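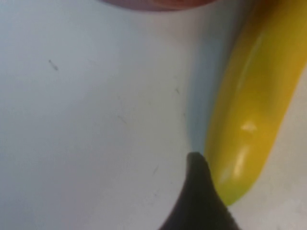

*A banana on a pale white tabletop.*

# Review: Hevness Folding Work Table, Large

The Hevness folding table is sold by Sestik for kitchens, craft rooms and shared offices. Our office purchased 2 of them in January for the staff break area and has used them daily since that time. This review covers assembly, stability, cleaning and storage.

**Assembly.** The table arrives in one flat carton with the legs already attached. The feet must be screwed on by hand, and the printed sheet shows them in the wrong order. The first table took 31 minutes to set up. The second went faster, as the sheet was set aside.

**Stability.** With the leg locks fully closed, the table stands firmly on a hard floor. On carpet it moves slightly when a person leans on one corner. The locks are stiff and require two hands. Users with limited grip strength may find them difficult, and the maker should consider a larger lever.

**Cleaning.** Coffee and fruit juice wipe away with a damp cloth if treated the same day. Tea left over a weekend produced a faint ring, later removed with baking soda. Ballpoint ink did not come out completely. A narrow seam runs under the rim and collects crumbs -- a soft brush is needed to clear it.

**Storage.** Folded, the table fits behind a standard door. The carry handle is comfortable, although the table is heavy enough that we ask two people to move it between floors.

**Comparison.** We previously used the Trollidness 100, which costs less and is easier to lift. Its top scratched within the first year, and one hinge had to be replaced. The Snorradóttir trestle set is the sturdier product, but it does not fold and was therefore unsuitable for our purposes.

**Service.** One foot was missing from the second carton. Sestik sent a replacement at no charge. The return period is 30 days, and buyers should check all parts before it ends.

**Rating.** Recommended for break rooms and light kitchen use. Not recommended for carpeted rooms or for workshops where ink or dye is handled.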